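Flesoneo Two-Arm Laundry Kit
Sold by Clestberg — rental and purchase

Can a machine do your laundry yet? I get asked this on the phone more than anything else, so let me answer before you scroll down to the price. Some of it, yes! Loading is coming along nicely. Folding is a different story, and I'll get to that.

I'm Roxana Mosquera and I look after the home and light-commercial range at Clestberg. The Flesoneo is the kit I've spent the most time with (my own sweaters have been through it, and one of them forgave me). It's a pair of arms with two-finger grippers, the controller, and the Idik software that runs the chores.

What it does well

Front loaders. A big round door at knee height suits these arms, and once the door is open there's plenty of room to reach in. Give it a basket on the floor and it picks up a piece, carries it to the drum, lets go, and comes back for the next. It's slow. My best run with a full basket took 271 seconds, and I can do it in the time it takes to complain about it, but I was drinking coffee the whole while and that counts for something.

Crumpled clothes used to be the sticking point. A shirt in a heap has no handle and never looks the same way twice, so the older Veres software would pinch at a fold, lose it, and pinch again. Idik is much better at this. It looks for a raised edge and tries up to 3 grips before it shuffles the pile and starts over.
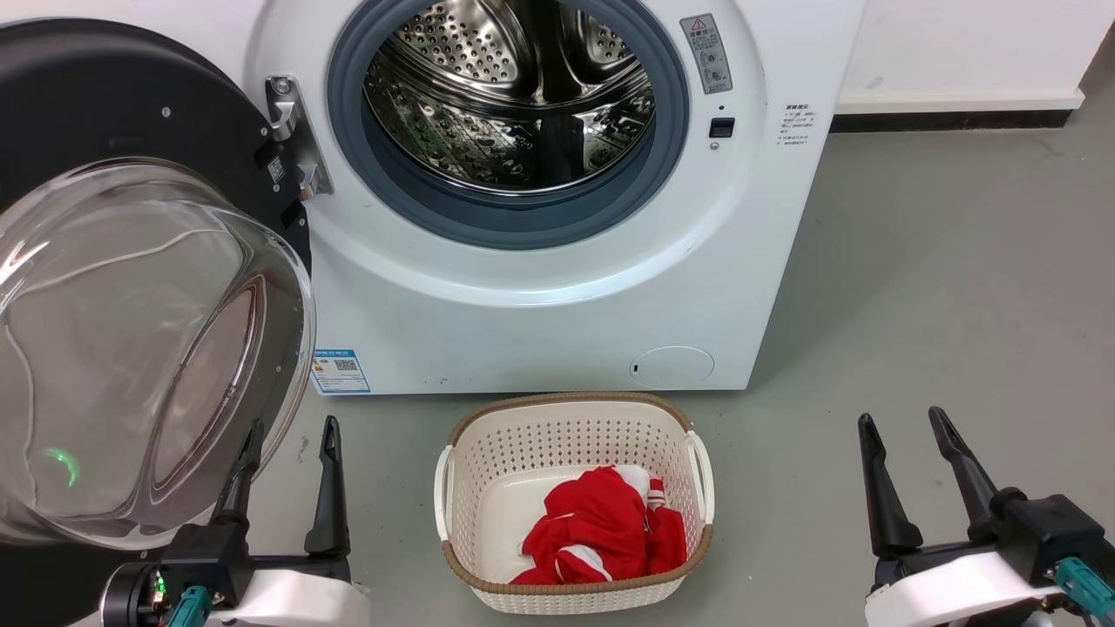 What it doesn't do yet

Folding, as I said. Towels are passable, T-shirts are a maybe, and please don't ask me about fitted sheets. It won't read care labels either, so sorting is still your job. And socks! A single sock stuck to the inside of a basket can keep it busy for longer than the rest of the load put together.

Detergent is possible but fussy. We've had good results with pods in an open tub and poor ones with anything that has a child-proof lid — I don't hold that against it, I can't open those things either.

Who buys it

Mostly small laundromats, guest houses, and college labs. For a busy shop I'd call it a helper for the quiet hours. If you have one washer and a family of four, I'd wait. I know I'm supposed to sell these, but you'd be happier renting one for a month and seeing how you get on.

Setting up

Allow clear floor in front of the washer for a basket and both arms. A rigid basket works best, since soft bags sag and hide the clothes. Put it down close to the machine and leave the door fully open for the first few runs. Plan on 100 practice picks with your own laundry before you leave it alone with anything you love.

In the box

Two arms with grippers
Controller and cables
Idik software, first year included
Spare finger pads
Printed setup guide

Rental is 140 dollars a week, delivery included. For purchase prices, send me a note with your washer model and a rough idea of your weekly loads, and I'll write back with a quote. The next Idik update is due in April and is free to everyone who has the kit, renters too.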